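From: Corina Prantl
To: Stakent members' list
Subject: Re: Room bookings and key deposits from October

Dear members,

Thank you to Masaru Tsuchiya for his enquiry, which I quote in part:

> The notice in the hall says that bookings now close at 6 pm.
> Does this apply to the small room at Pornasthorpe as well, and
> will the key deposit be returned to groups that already hold a
> key?
> M. Tsuchiya

The closing time applies to both rooms. Groups with a standing booking need take no action. The reference for the Pornasthorpe room is 2426 and should be quoted on all forms.

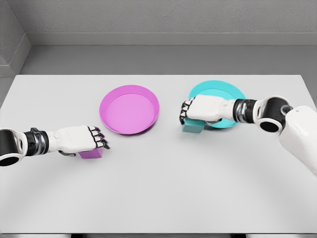 Key deposits

Deposits paid before October will be carried over to the new scheme. A group wishing to give up its key should return it to Ashraful Pathirana at the front office, together with the original receipt. No group may hold more than two keys.

Forms sent to the old address, Box 493, will be passed on until the end of the month. Members are asked to use the office address after that.

Questions about charges should be sent to Rostislav Trnka and not to the list.

Yours faithfully,
Corina Prantl
Bookings Secretary, Stakent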